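Gripper and wrist camera budget, second half: what we are buying and what can wait

The equipment plan for the tableware handling cell was tabled in January 2026 and is now open for comment. Rozália Vida prepared the costing. The main points are set out below for those who do not have time for the full spreadsheet.

The cell runs under the project name Kata. Its task set covers dishes, bowls, trays and plastic cutlery, picked and placed on ordinary benchtops. The arms themselves are within service life and are not part of this round. Spending is confined to finger pads, wrist cameras, lighting and consumables.

Finger pads. Pads are treated as a wear item and have been under-budgeted since the cell was commissioned. The current Mendard pads are quoted at $90 a set. The plan allows for three sets per arm per half, held in stores and issued against a logged change. Glossy bowls and thin spoon handles are the two cases that set the friction requirement. Any alternative pad has to be trialled on both before it goes on the approved list.

Wrist cameras. Two options were costed. The Hillaro unit is $265 and fits the existing bracket. The Quiambao unit is $1151, has a global shutter, and needs a new bracket and a longer cable run through the wrist. The dearer unit is hard to justify for placing work, where the arm is slow near the bench. It is easier to justify for transit moves, where motion blur limits what can be recovered from the stream.
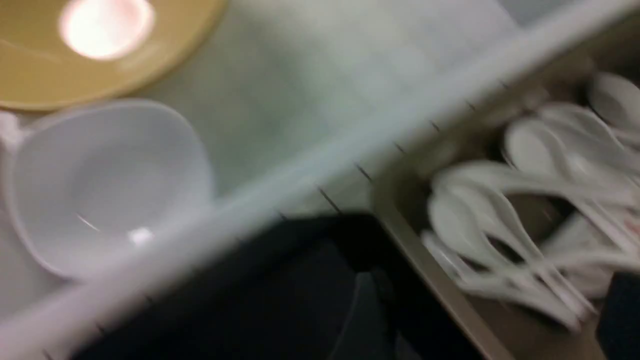
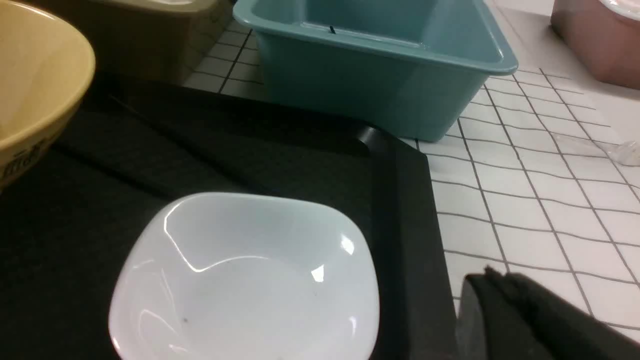
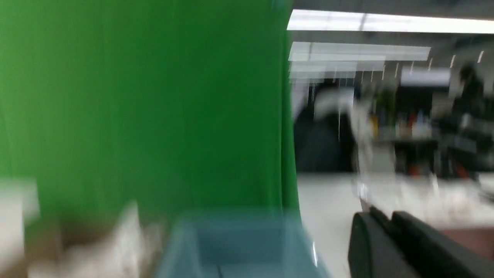
Wrist camera views from the cell. First: white plastic spoons in a beige tray. Second: a white square bowl in a black tray on the tiled bench. Third: a gripper finger beside a white tabletop, with heavy motion blur.

The recommendation is to buy one Quiambao unit for a single arm, keep the remaining arms on the Hillaro, and compare the two over the same task list before committing further funds. The comparison should report the share of usable frames by motion phase (approach, grasp, transit, release). A single overall figure would hide the difference we are paying for.

Lighting. Overhead fluorescent panels are fixed building services and cannot be charged to the cell. Glare on glossy dishes is still a cost to us in rejected frames. A pair of diffused bench lights is included as a low-priority line. Shorter exposure times would also depend on them, so the lights should be ordered ahead of the camera trial if both are approved.

Backdrops and bench surfaces. No purchase is proposed. The existing green fabric is adequate. Tiled and plain tops should both be kept in rotation so that results are not tied to one surface colour.

Props. Bowls, plates, bins and disposable cutlery are bought through petty cash and have no asset numbers. This remains the cheapest line in the plan and the one most often forgotten at reorder time. A standing order is proposed, with mixed colours and finishes specified — a carton of identical white bowls is of little use to the cell.

Items deferred. Force sensing at the fingertip was costed and then removed from this round. The quote did not include calibration, and the supplier's lead time ran past the end of the half. It will be brought back in November with a revised quote.

Freight and spares. Freight is listed on its own line this time. In the last round it was absorbed into unit prices, which made the cameras look dearer than they were and the pads cheaper. Spare cables are costed at one per camera.

Comments on quantities should go to Rozália with the line number from the spreadsheet. Requests for additional items need a quote attached and a note on which task they support.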